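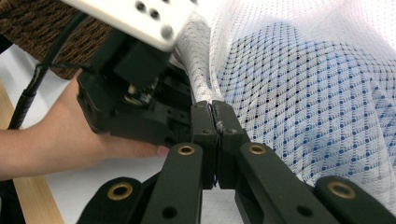 Returned Property in Ukbridge: A Study of Lost-and-Found Records

1. Background

Local news outlets regularly report cases in which a person finds cash or valuables and hands them in. These reports usually cover one large sum and one finder. Our project looked at the ordinary cases behind them, using the property log kept by the town of Ukbridge and a smaller log from neighboring Pisia.

2. Data

The Ukbridge log contains 3,268 entries and the Pisia log 2,549. Each entry lists the item, the place it was found, the intake month and the outcome. Finders' names were removed before we received the files. From each log we drew a sample of 200 entries and coded them by hand. Entries with no outcome recorded were kept and coded as "open".

3. Method

Items were sorted into cash, wallets and bags, phones, keys, clothing, and other. A wallet containing cash was coded as a wallet. Two members of the group coded every entry separately, and disagreements were settled by rereading the original line. Most of them concerned bags found with a phone inside.

4. Results

Wallets with an identity card were claimed more often than any other category in both towns. Loose cash was claimed least often – the owner has to state the amount and the place, and few claims met that test. Keys were handed in often and seldom collected. In Pisia, items found on the Patrício bus line were logged by the driver at the end of the shift, so the place given is usually the depot.

5. Limits

The logs record only what was handed in. They give no return rate for lost property as a whole. Ukbridge changed its entry form in March, and the Gonditard branch office kept using the old form until June – entries from that office have no field for the time of day. We left them in the sample and excluded them from Table 2.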